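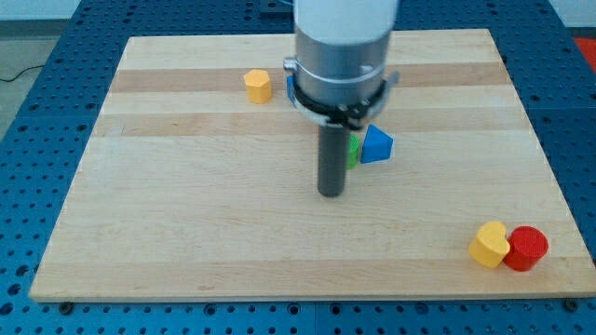

How to oil a cutting board (and skip most of what they sell you for it)

Every kitchen shop wants you to buy a kit. I bought one from Stuvis two years ago and the tin held the same mineral oil the drugstore sells for a lot less, with a little beeswax and a nice label. Read the ingredients before you pay.

What you need: food-grade mineral oil, a clean cotton rag, dish soap, and fine sandpaper if the surface feels fuzzy.

1. Wash the board with warm water and a little soap. Rinse it and stand it on edge overnight. People who say an hour is enough must live somewhere drier than I do.

2. Sand lightly along the grain if it needs it. Mine usually doesn't. Wipe off the dust.

3. Pour on about 2 tablespoons of oil and spread it with the rag. Do the underside and the edges too. Oiling only the top is how my first maple board ended up cupped, or so I suspect - it also sat next to a radiator all December.

4. Leave it for a few hours, then wipe off whatever is still sitting on the surface. If it feels sticky, you stopped wiping too soon.

How often? Rosine Masson, who taught the evening class I took, said monthly. I wait until water stops beading, and with my board that's closer to every 7 weeks.

I'd stay away from olive oil, whatever your aunt says. It can go rancid. Lemon and salt will help with an onion smell, but I have never seen them lift a beet stain.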